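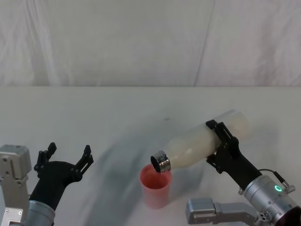
Two-Arm Bench Trials: Frequently Asked Questions

We wrote this page for people who booked a trial at our bench, or who are thinking to book one. The answers are by Dale Cormier and Ayman Akl. If your question is missing, please send it to us and we will add it.

What can I try at the bench?

You can try grippers, cameras and controllers on a pair of arms which stand side by side at one table. Most visitors come to compare two gripper models on the same task. Some come only for the cameras, and this is also fine. We keep grippers from Plerus and Brunotel in stock, and controllers from Mabaso and Emness.

Why do you use pouring as the standard task?

Pouring asks a lot from a gripper and it is easy to judge. The fingers must hold a round body without sliding while the wrist turns, and the mouth of the bottle must stay over the cup during the whole turn. A gripper that is very good with square blocks can be quite poor with a bottle. If you prefer another task, tell us when you book.

Do I need to use your bottle and cup?

No, you may bring your own. Please check that the bottle body fits the opening of your gripper. Our Plerus fingers open to 80 mm, and a wider bottle will touch the pads before they are around it. Please do not bring glass.

Why is the table so plain?

We like a white table and a white cloth behind it, so that every camera has the same background in every trial. The cloth has wrinkles and we do not iron it between visits. Small marks on the table do not disturb the software, but if your vision model is sensitive to them, you can bring your own mat.
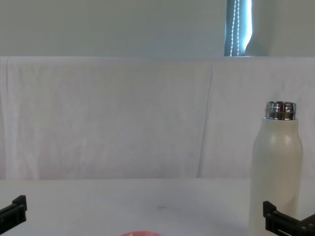
Photo: Dale Cormier, bench trials

Which camera positions can I compare?

There are three: a high one at head level, one at chest height, and small ones at the wrist. The chest position gives a good look at a tall bottle and its neck. Its weak side is the near part of the table. A cup standing close to the body may show only its rim at the bottom of the picture, and the gripper can hide the base of the bottle. Many teams lower the angle a little after their first run, or they push the cup further away.

Is the head camera enough for pouring?

For a simple pour, often yes. The bottle mouth and the cup rim are both in view, so you can judge the gap between them. Watch the shadows, please. When an arm reaches over the table it can throw a wide shadow beside the cup, and one visitor's detector took this shadow for an object. We changed the exposure and the problem went away.

Should the bottle be capped or open?

For the first approach and grasp we recommend an open bottle, with water only if you ask for it. A shiny metal neck can be difficult for depth cameras. This is a useful thing to test early — you may find out that your depth data has a hole exactly where you need it.

What does the second arm do during a one-hand pour?

It waits with the gripper open. You can also let it steady the cup, but then we ask you to run the one-hand version first, so you have something to compare with.

What should I look at in the wrist camera?

Look first at the fingers. Both pads should be in the picture when the gripper is open, and there should be enough free table between them to see the object coming in. Then look at the shadow from the gripper itself, which can fall just in the place where you want to grasp. Ayman keeps a few reference pictures with nothing between the fingers, and he compares new mountings with them. 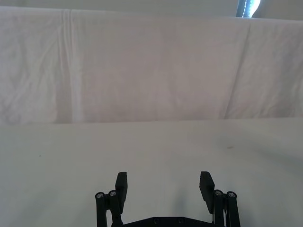 Wrist camera view with the gripper open over the table.

How long does it take to change a gripper?

Plan 20 minutes for each arm, with the calibration included. If your gripper has its own mounting plate, send us the drawing in advance. We have adapters for the usual bolt patterns, but not for all.

Can I mix two grippers, one on each arm?

Yes, but we do not advise it for a comparison. The left and right arm do not see the table from the same side, and the light is also different. It is better to test both models on the same arm, one after the other.

Which controller is easier for a beginner?

In our opinion the Mabaso, as its menus are clear and it starts quickly. The Emness gives you more control over grip force, and we use it ourselves for soft plastic bottles. Try both if you have the time.

Do I receive the recordings?

Yes. You receive the video from all cameras and the joint data of both arms. We keep a copy until June and then delete it, unless you ask us in writing to keep it longer.

Where do I find you?

We are in room 309, on the same floor as the lift. Please ring the bell and wait a moment, as we can't always leave the arms when they are moving.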